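October 6, 2024

Eleven years of index funds

I opened my first brokerage account with $200 and no clue what an expense ratio was. I picked the Orkstead small company fund for the name, and then I watched it drop for most of a year. I wanted out so badly! But I left it alone, kept adding $85 every payday, and somewhere in there I got completely hooked on reading annual reports (yes, even the footnotes).

What I love about those reports is how much you can learn over one cup of coffee. The Orkstead one lists 362 holdings this time, and I went down the whole list on Saturday with a highlighter – shipping firms, a salt producer, a bank I had never heard of in a town I can't pronounce.

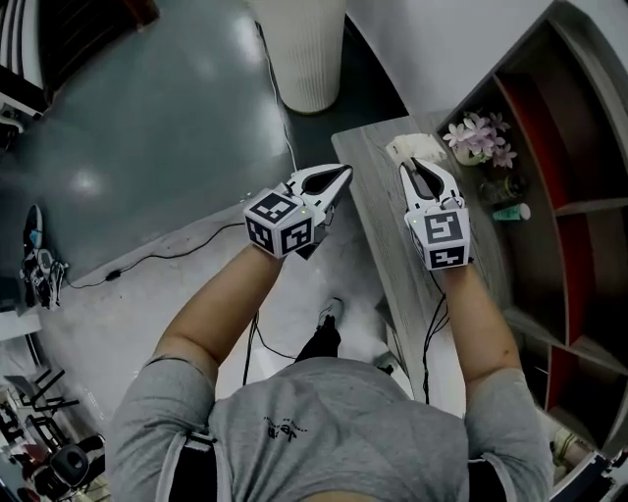
I also moved my old retirement account over to Athumani in April, and the paperwork was so much easier than I feared. One form, one phone call, done in 11 days. The fees are lower too, so more of the money stays in the pot.

Next I want to read up on bond ladders. I've got the Wosar starter guide printed out and sitting by the couch, and I'm already on the chapter about call dates. If you've built a ladder yourself, please tell me how long you made the rungs!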